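Workshop news: the Celtley door robot, five months in

Members keep asking when the door robot will open a door, so I went and sat with the Celtley group for an evening. I should say up front that I voted against giving it the bench by the window, and I haven't changed my mind.

The plan is a small wheeled base with one arm, built from shop scrap and whatever Tamer Fakhoury has in his garage, that can roll through a house and let itself into rooms. So far the group has spent $800 of its own money, mostly on motors. The base rolls. The arm is in two pieces on the bench waiting for a shoulder bracket, and the bracket has been redrawn 5 times.

Most of the real effort has gone into the simulator. Hanan Sayegh has been building rooms in it, and the one they were working on when I came by is a bathroom, with a paneled wooden door, a black vanity, a toilet and a little heater low on the wall. It's a mean room for a robot. The door takes up a lot of space and there isn't much floor left to turn around on.
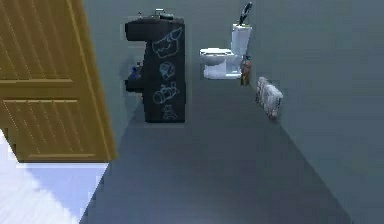
Hanan thinks I am being unfair about the simulator. A bad run on the screen costs a few seconds, she told me, and a bad run in the shop costs a gearbox, and she has already paid for one gearbox. She would sooner fail there all winter than buy another.

Fine, I can follow that. My trouble is with what the simulator leaves out. The doors in my house stick in wet weather, one of them has a latch you have to lift, and the carpet catches the bottom edge. I asked how much friction they had put in the hinge and got two different answers from two people at the same table. The log showed 116 runs on the current settings, and nobody could tell me what had changed between the early ones and the late ones, as the notes column was blank.

So, two requests from a grouch. Fill in the notes column. And before anyone draws another bracket, take a luggage scale to the shop's own bathroom door and write down what it takes to pull it open.

The group meets at the back bench in the evenings through February. They could use someone who knows bearings.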